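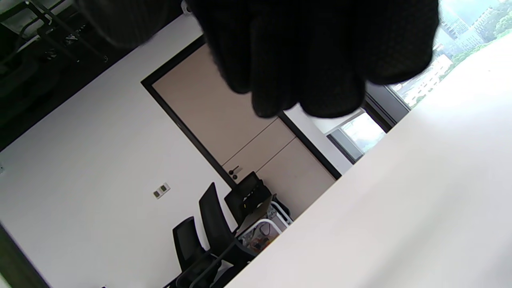

Shared cleaning cloths have a short official life and a long unofficial one. They are issued, used once with conviction, and then found weeks later behind a monitor, folded in a way that suggests guilt. Section 2 traced where such cloths go; this section is concerned with where they might be persuaded to stay. We kept the setting plain. The work was done at a white table in the Brestska office, in a room with black office chairs, a door and a large window that lets in a good deal of daylight (Figure 1). Drying cabinets and utility sinks, on which most of the earlier advice depends, were left out, as they are left out of most offices.

### 3.1 The rack

The rack is a horizontal bar on two posts with a flat base, all in dark metal, with S-shaped hooks hung from the bar. It has no moving parts and no instructions, and two of us still had opinions about how to use it. Black tape is wound along much of the bar. Nikolaidis wanted it for grip; Xu considered it ugly and was outvoted by the hooks, which slid a good deal less once it was on. Figure 2 gives the bar with no cloth on its hooks, and with a blue-and-gray cloth folded flat on the table.

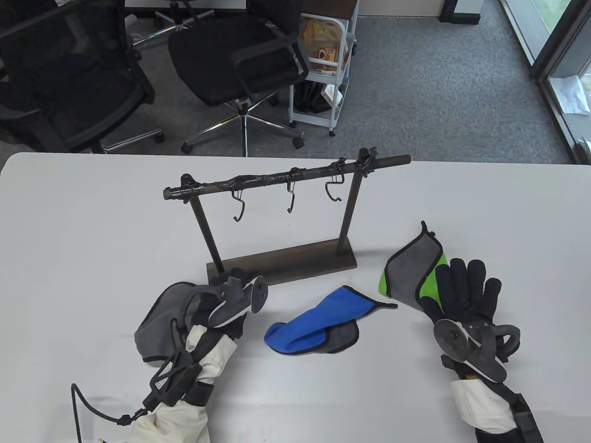
A cloth counts as returned when its corner loop is over a hook and the hand has let go. Draping over the bar was recorded separately, under "draped," a category we had hoped to keep small. The loop is the weak point of the whole arrangement. It sits at one corner, is small, and disappears into the fold the moment anyone wants it. We logged 603 returns in all, of which 170 were draped and 98 ended on the table beside the rack, where the cloth had presumably been going all along. In a further 128 the loop was found only after the cloth had been turned over at least once.

### 3.2 Notes on the fabric
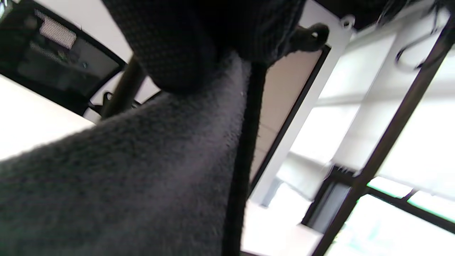 **Effie Cowie**, textile lead, Nisbet

The gray side has a dense, fuzzy pile, mottled with lighter flecks when seen close up (Figure 3). I mention the pile because it decides how the cloth folds, and how it folds decides whether the loop can be found. The thin dark binding helps a little: a finger can follow it to a corner, though often to the wrong one. My suggestion of a longer loop was received politely in September and has been under review ever since.

Color proved more useful than we expected. The backs are bright, green on some cloths and blue on another, and even a narrow strip showing at an edge tells the user which side is up. When the cloths hang in a close row, as in Figure 4, neighbors may overlap, and the gray faces then run together into something like a small, tired curtain.

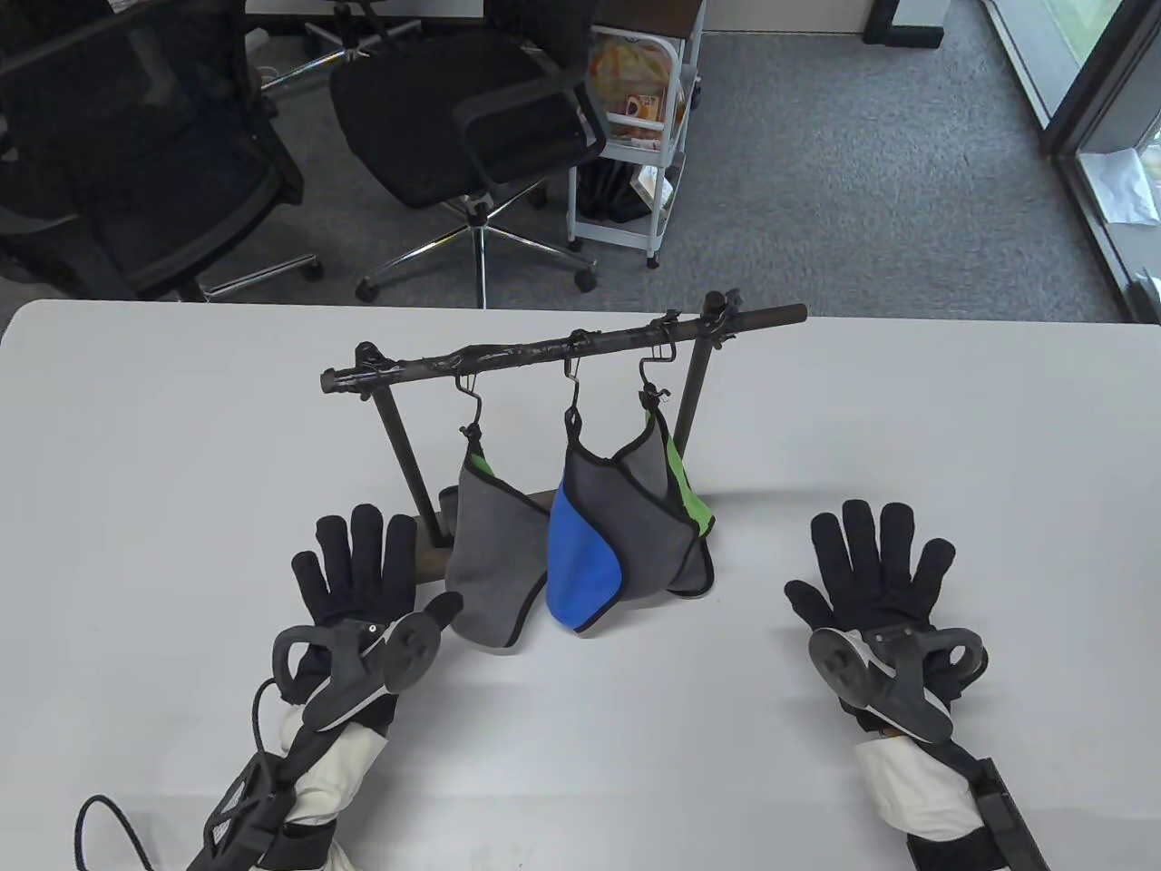
Spacing was therefore left to the user, with the result that it was left to chance. Gunn spread the hooks out each time he passed. Yusof pushed them back together to make room for his mug. We report both practices without recommending either, and turn in Section 4 to the Vimton office, where the same cloths were kept in a drawer.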